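Rostbridge food pantry moves to Bakker Street in September

The Rostbridge food pantry will close its current space behind the old post office at the end of August and reopen in September in the former Pandetti shoe store on Bakker Street. The last distribution at the old address will be the final one on the August calendar. There will be no pickup during the week of the move.

The new space is larger and all on one floor. Anyone who has carried a box down the back steps at the post office in winter will know why that matters. There is a ramp at the front door, a restroom that visitors can use, and six parking spaces on the side of the building. The bus stops across the street.

Hours are changing too. The pantry will open at 11 in the morning and stay open until 6 in the evening on distribution days. The old hours ended at three, which left out most people who work a day shift. The senior hour stays, and will be the first hour after opening.

The biggest change is how people get their food. Up to now, families have been handed a box packed ahead of time. At Bakker Street, visitors will take a cart and pick what they want from the shelves, the way they would in any store. Each section will have a sign showing how many items a household can take, based on the number of people in it. 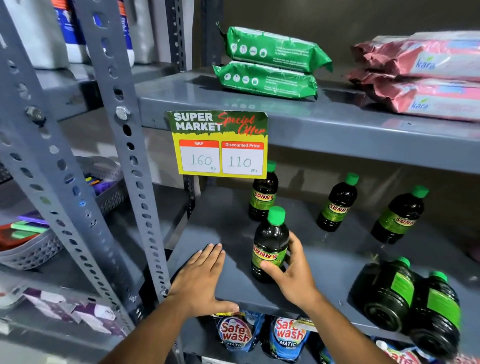 Ailsa Ogilvie, who runs the pantry, has wanted to make the switch for a long time. "We were giving peanut butter to kids with allergies and dry beans to people with no stove," she said. "Some of it came back and some of it went in the trash. If people choose, they take what they'll eat."

She visited two pantries in the next county that already work this way. Both told her that lines moved slowly for the first month and then got better once people knew where things were. To help with that, the shelves here will stay in the same order from week to week: canned goods first, then dry goods, cooking items and drinks, with bread and produce near the door. Frozen meat will be kept behind the counter and handed out on request.

People who can't stand or walk for long can still ask for a packed box. So can anyone picking up for a neighbor. Call ahead by noon the day before and leave a name and the size of the household. The phone number is not changing.

Current pantry cards will work at the new address, and there is no need to sign up again. New visitors should bring something that shows a Rostbridge address, such as a utility bill or a piece of mail. Pay stubs are not required.

The pantry gave out 3967 boxes last year, up from the year before. The move is being paid for by a grant from the county and by the sale of the old walk-in cooler, which was too big to go through the new door. Pletent Hardware is lending two trucks and donating paint.

Help is needed with packing, driving and shelf assembly. The first work session needs 12 people who can lift 40 pounds, and lunch will be provided. Sign up at the front desk or leave a message on the pantry phone. Clean paper bags with handles are also welcome and can be dropped off at either address.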